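Workshop notebook – Friday, main floor, tables and flowers

Picking up where Yee-man left off, with the list on the back of the Wurnov delivery sheet. I did mean to write this up as we went along, but the morning got away from me, so this is from memory and a cup of tea, and anybody who remembers it differently is welcome to scribble in the margin.

The marble-look table is staying on the main floor. We argued back and forth over whether it would be happier up on the mezzanine, and I was rather fond of that idea until Booker reminded me who would be carrying it up there. So, down here it stays, with the vanity desk and its round mirror further back. I like being able to catch sight of the mirror from the table, it makes that whole stretch feel more like somebody's home and less like a hall with furniture in it.

Flowers next. Lok-yiu wants something on every surface, and I have come around to her way of thinking, though I'd still keep them low on the table so people can talk across them. The yellow and orange ones have good strong colour under the ceiling lights. White ones suit the quieter spots better, I think. The artificial stems from Prarar came to 258 dollars for the lot, which made me swallow a bit, but they will see us through to December and well past it, and there's no water to change.

Cups: plain white, please, and only one out on the table at a time. They are very light and go over at the least nudge. I'd like to try the heavier ones from the Rosser box before we settle on anything.

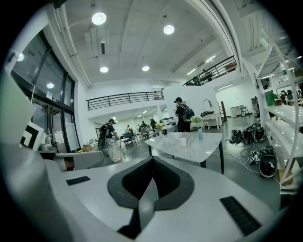
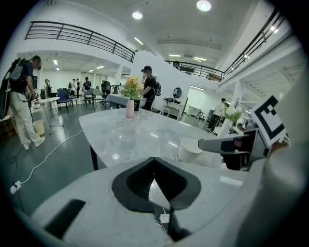 Main floor with the flowers out on the marble-look table, vanity desk and round mirror behind.

The glossy top shows every fingerprint, and it picks up the ceiling lights as well, so wipe it with the dry cloth first and the damp one second, then have a look from low down. Vlastimil tried it the other way and had to do the whole thing over, poor man.

Power cable on the floor near the little round side table – could we please run it along the wall and tape it? I nearly went over it myself with an armful of boxes. There is a 300 cm lead in the Kunum drawer that ought to reach, and Wing-yan knows where the good tape lives.

Backpacks: I know we all like to keep our things on us, but there are hooks by the stairs now and it would be lovely to see them used. Turning around beside a vase with a full pack on is asking for trouble.

Left over for next time:
Felt pads for the table legs (order no. 647, chase it up)
Decide on the armchair, stay or go
Ask Lok-yiu if she wants the spare vases back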